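Parnville Community Dining Service: an interview with Zofia Adamczyk on table baskets

The Parnville Community Dining Service has completed a review of the smaller items used at its lunch tables. Zofia Adamczyk, who has managed the dining rooms for seven years, spoke to the newsletter about the baskets in which bread is brought to guests, and about the way they are kept between sittings.

The service provided 2,671 lunches in October, of which 1,877 were taken at the Szczepańska hall. "Bread goes to every table before the soup," Ms Adamczyk explained. "When the hall is full, the baskets are handled more than anything except the cutlery. We had treated them as a minor matter for too long."

The review was prompted by a lack of storage. The hall's single dresser must hold crockery, table linen and serving ware, and the baskets had been put away in whatever order they came back. Some were found on their sides under heavy trays, and a number had lost their shape. 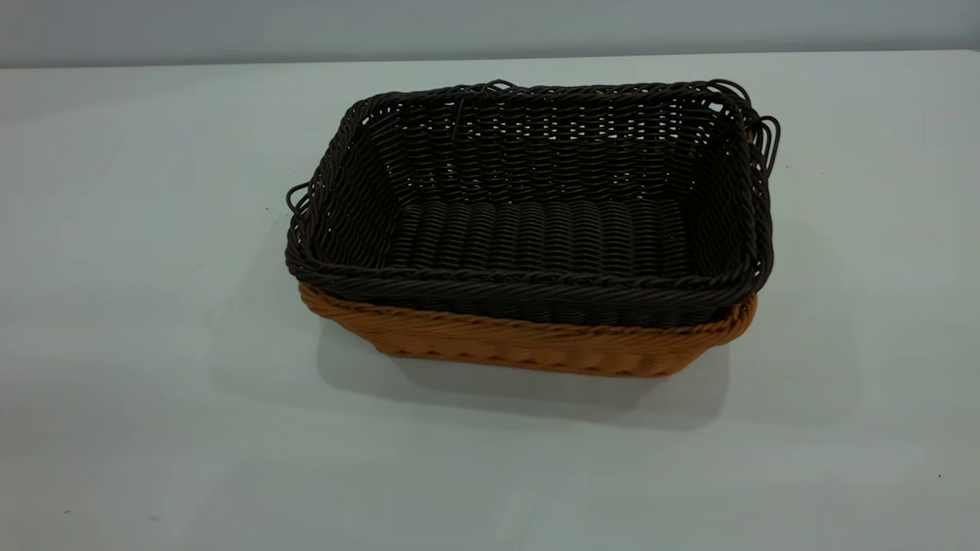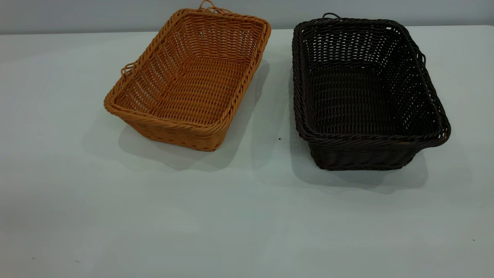
Storage now follows a simple rule, set out on a card inside the dresser door. Baskets of the same pattern are placed one inside another, the right way up, with nothing heavier on top. Ms Adamczyk prefers the dark brown basket to sit within the tan one, so that a band of the lighter colour remains in view and staff can tell a pair from a single basket. "It is a small thing, but it saves lifting them all out to check," she said.

The two colours also have separate uses. Tan baskets carry white bread and rolls, while the dark ones are kept for rye. Guests were told of the arrangement by a notice at the entrance, and Ms Adamczyk reports that most had learned it within a fortnight.

Radosław Szulc, who supervises the wash-up, was consulted on cleaning. His advice is to shake out the crumbs, brush along the weave and wipe the rim with a damp cloth. "Crumbs settle where the strands cross," he said. "A soft brush reaches them. A cloth on its own pushes them further in." Loose ends are to be tucked back by hand or trimmed, and any basket that might catch on a sleeve is set aside for repair.

Both members of staff were asked whether plain trays would be easier to manage. Mr Szulc conceded that they would. Ms Adamczyk was less willing to give the baskets up — she believes that guests pass a basket along the table more readily than a tray.

The same arrangements will be introduced at the Hendeo Road dining room once its shelving has been replaced.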